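Notes for Session 4: Informed Consent and the Conduct of Drug Trials

Instructor: Nadine Awad
Reading for this session: course packet, the Erkham case file and the two background notes on trial oversight

A clinical trial tests a drug, vaccine or device in people. Before that stage the product will have been studied in the laboratory and usually in animals. Those results tell the sponsor whether it is reasonable to go on. They do not tell anyone how the product will behave in a person with two other conditions and a cabinet full of prescriptions.

Terms used in this session:
Sponsor. The company or institution that starts the trial and takes responsibility for it.
Investigator. The person who runs the trial at a given site.
Participant. Anyone enrolled, including those who get a placebo or the standard treatment.
Protocol. The written plan. It sets out who can join, what is given, what is measured and when the trial stops.
Ethics board. The group that reviews the protocol before enrollment starts and keeps reviewing it afterward. In the United States it is called an institutional review board.

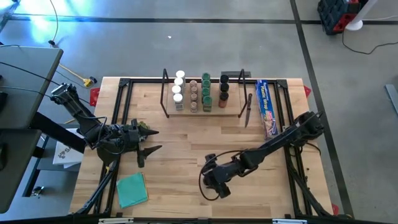
CINULHOLM, Tue 31 December

The case we will work through was first handed out to the winter group at Cinulholm and has been shortened a little for this course. The names of the company and the product have been kept. Page numbers in the margin of the packet refer to the long version, so ignore them.

Sumell, a mid-sized drug company, ran a trial of a tablet for high blood pressure at four clinics in and near Erkham. The protocol called for 420 participants. Enrollment opened in May and went slowly. When the first interim report was written, 300 people had joined. Most of them came from a single clinic, the one attached to the Tăng plant, where the company that owned the plant also paid for the clinic.

Đức Lại was the investigator at that clinic. He was also the doctor who signed off on sick leave for plant employees. The ethics board had been told that the clinic served the plant. It had not been told about the sick leave forms.

A nurse at the site, Nga Hứa, wrote to the board with three points. Some participants had signed the consent form on the same visit at which they asked for leave. Several had told her they thought the trial was part of the yearly checkup. And the form ran to many pages, in language she had trouble explaining herself.

The board asked the sponsor to pause enrollment at the site. It did not stop treatment for people already taking the tablet. Stopping a blood pressure drug suddenly can carry its own risk, and a pause in enrollment is a separate decision from a halt to the trial. Students mix these up every year, so please keep them apart in your written answers.

What consent requires

The usual account has four parts. The person must be given the information, must understand it, must be able to make the decision, and must be free to say no. A signature is evidence that something took place. It does not show that all four parts were met.

Information. The form should say what the trial is for, what will be done, the known risks, the other treatments available and who to call with a problem. It should say plainly that this is research. In the Sumell form the word "research" first appears on the second page, after a paragraph on the company's history.

Understanding. Reading level matters, and so does time. Many sites ask the person to explain the trial back in their own words. The method is often called teach-back. It takes longer than handing over a pen, and sites that are paid per participant may skip it.

Capacity. This was not in dispute in the Erkham case. We will come back to it when we cover trials in dementia and in emergency care.

Freedom to refuse. This is the main problem at the Tăng clinic. No one has shown that leave was denied to a person who said no. The board's concern was that an employee had good grounds to worry about it. Undue influence can come from the setting even when the doctor never says a word about it.

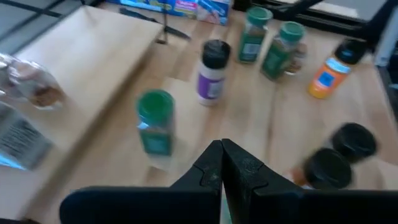 The sponsor's reply came in two letters. The first, signed by Tùng Châu, said that every form had been signed and dated and that the site had passed its last monitoring visit. Both statements were correct. Monitoring visits at that site checked records against other records: dates, doses, lab values. They did not include talking to participants.

The second letter proposed changes. Someone outside the clinic would do the consent interview. Dr. Lại would stop handling leave for anyone in the trial. Participants already enrolled would be offered a new consent talk and could leave with no effect on their care. The board accepted these and added one more, that the form be cut to a length a person could read in the waiting room.

What happens to the data

Suppose a number of the early consents are found not to be valid. Can the results still be used? There are two positions in the packet.

Lợi Mai argues that data gathered without proper consent should be left out, even if the measurements are sound. On this view, using them rewards the sponsor and tells other sites that the rules can be fixed up later.

The opposing note says that the participants took on the risk already, and throwing out their results wastes it. It would keep the data, publish a full account of the problem and deal with the sponsor separately. It also points out that regulators have to judge safety on all the data there is. A side effect is still a side effect if the form was bad.

You do not have to choose one of these in full. If you take a middle position, say which data you would keep and for what use.

Written work

Answer both questions. The assignment is marked out of 100, with equal weight to each.

1. Which of the four parts of consent failed at the Tăng clinic? Use the case file to support your answer, and mention any part where the file does not give enough to decide.

2. Rewrite the opening paragraph of the Sumell consent form for an adult with no medical background. Attach a short note on what you took out.

Bring the packet to the next session. We will start with the section on reporting side effects.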